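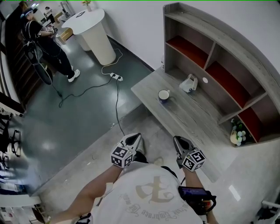
Subject: Re: [herding-breeders] Chip numbers and hip results not matching up
From: Ramesh Jaiswal
To: herding-breeders list

Manuela Caputo wrote:

> Hello all,
>
> I have a problem with hip records and would like to know if anyone
> has been through the same thing.
>
> I bought a bitch from Sturngate kennel two years ago as a young
> adult. She was chipped as a puppy with a Skukico chip, and the
> number is on her registration paper. Last spring I had her hips
> done at the Bhardwaj clinic. They scanned her before the X-ray,
> wrote down the number and sent the films off. The result came back
> fine and I have the certificate here.
>
> Now I am trying to get the result added to her Trisinow record
> before I apply for the litter, and it keeps being rejected. The
> message says "ID does not match registered animal." I have
> compared the two papers and they differ by one digit near the end.
> The registration has a 3 and the certificate has an 8.
>
> My questions:
>
> Do I have to get the X-rays done again? She is in whelp and I do
> not want her sedated.
>
> Is it the clinic or the breeder who has to fix this?
>
> Can I send in the litter application while it is being sorted
> out, or do the puppies have to wait?
>
> Thanks for any help.
>
> Manuela

Manuela,

You should not need new X-rays, and please don't let anybody talk you into sedating her. I had the same problem with a male of mine and it was fixed on paper only.

Start by finding out which number is right. Have her scanned again, and have it done by somebody other than the clinic that took the films. Any vet can do it, and so can most shelters. Ask them to scan her twice and to print or write out all the digits on their letterhead with the date and a signature. If the scanner shows the number on a small screen, read it yourself while it is still up and compare it with what they wrote. A 3 and an 8 look very much alike on some of the older readers, and that may be all that happened here.

After that it goes one of two ways.

If the registration paper is right and the certificate is wrong, the clinic has to ask for the correction. The owner can't do it. Bhardwaj would need to write to the grading office with the film number, the wrong number, the right number, and the vet's signature. They should send a copy of your new scan letter with it. The grading office then issues a replacement certificate with the same result and the same exam date. Mine took not quite a month. Check the dog's name and birth date on the new one when it comes, because they retyped mine and got the birth year wrong.

If the certificate is right and the registration paper is wrong, it is more work. The mistake probably goes back to the litter application, so the breeder has to sign the correction form along with you. Write to Sturngate now and ask if they still have the sticker sheet that came with the chips. Skukico packs a strip of bar code stickers with every chip, and a lot of breeders put the spare ones on the puppy's health booklet. Look in yours first. If there is a sticker in it, copy that page and send it along.

You should also ask Sturngate about the rest of that litter. Chips from one box usually run in order, so if one number was typed wrong there may be a littermate whose number is the same as the wrong one on yours. This happened with a litter I know of where two sisters had their numbers swapped, and it wasn't found until one of them was sold abroad and scanned for travel.

On the litter application, yes, send it in. The current Trisinow handbook covers this on page 46, under pending health results. You check the box for "result on file, correction pending" and attach the certificate you have, with a note about the mismatch. The application gets a number and a place in line. They will not print the puppy papers until the correction goes through, but you won't be charged the late fee as long as the application itself is in on time. Keep the receipt. The puppies can go to their new homes in the meantime, but put a line in the sales contract saying that the papers will follow and why, and have the buyer initial it.

When you upload the files, do it as one PDF. I sent mine as separate files and only the first was looked at. The order I used the second time was:

Cover note, one page, with the dog's registered name and both numbers
New scan letter
Registration paper, both sides
Hip certificate
Copy of the sticker page, if there is one

Also, search for her under the wrong number before you send anything. If another dog comes up, say so in the cover note, as it will be treated as a duplicate and goes to a different person. When they went through the old hip records in July they looked at 1,595 entries and 13 of them had a chip number belonging to some other dog. So they have seen it before and there is a set way of handling it.

For everyone else on the list, it is worth reading your papers against the dog once a year. I do it when mine go in for shots. Bring the registration paper along and have the tech read the number out loud while you follow with a finger. It takes a minute, and it is a good deal easier than sorting it out with a litter on the way.

Manuela, if you tell me when she is due I can look up what the cutoff for your application would be. I still have a blank copy of the owner and breeder correction form. The one linked on the site was the old version last time I looked, and they do send those back.

Good luck with the whelping.

Ramesh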